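News from the Kinham workroom

Well, it has been a busy stretch out the back at Kinham, and I promised last time that I would catch everyone up on how the cloth collection for Flodis is coming along. Put the kettle on, because I do tend to wander.

For those who have joined the mailing list lately, Flodis is our folding and tidying project, and the whole thing runs on examples. Someone sits at the controls, guides the gripper through a job from beginning to end, and the arm's movements and the wrist camera's footage get saved together as one episode. Then you put the cloth back in a heap and do it again. And again! As of 15 July 2020 we have 3168 episodes saved, and I'm very pleased to say that 1000 of those came in since the last newsletter, which is easily our best run so far. A big thank you to everybody who has taken a turn, including those of you who swore you'd only stay for one session and then asked when the next one was.

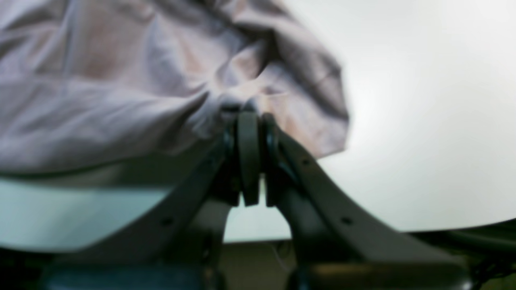
Soft things are still our hardest subject, and I've grown rather fond of them for it. A block is the same block every time you put it down, but a piece of fabric never lands the same way twice, so the learner needs to see a great many different heaps before it has any idea where to take hold. What we're after is a good firm pinch, with the two fingers closed on a gathered bit of cloth, like the pink one, and plenty of slack left to hang on either side. Operators new to the job often go in for a great big mouthful (I certainly did), and then there's too much bulk between the fingers to lay anything out neatly. If you find you've taken too much, please don't stop the recording. Let go, have another try and carry on to the end, as those recoveries are worth every bit as much to us as the tidy ones.

While I'm on the subject, Tsutomu Tamura has been going back through the older episodes and has asked me to pass on a few requests. Please wait for the tone before you move the arm, as we've lost the first moment of quite a few good grasps. Please vary the heap properly between goes, and that means picking the cloth right up and dropping it, because a little nudge gives us nearly the same episode twice. And do fill in the notes box, even if all you write is "slipped once, got it second try". Tsutomu reads every one of them and is a good deal more cheerful about it than I would be.

We've also changed how sessions are laid out. You'll now do 20 episodes and then have a proper break, with a swap of cloth when you come back. The old sessions dragged on a bit, and you could see it in the data: lovely slow careful movements at the start and a fair amount of yanking by the end. Shorter sets have made a real difference to the quality, and my shoulders are grateful as well.

The Nyanda group are setting up their own station with the same controls, so that we can pool everything into the one collection. They'll be starting on towels and moving on to clothing once their operators have found their feet. Liresura has kindly offered to store the combined recordings, and we'll send the access details around separately.

We still have 6 places open for operators before the end of July. You don't need any background in robotics, only a bit of patience and a willingness to do the same small thing over and over in slightly different ways. Old tea towels, scarves and pillowcases are very welcome too, the more colours the better. Drop them in the tub by the side door, washed please.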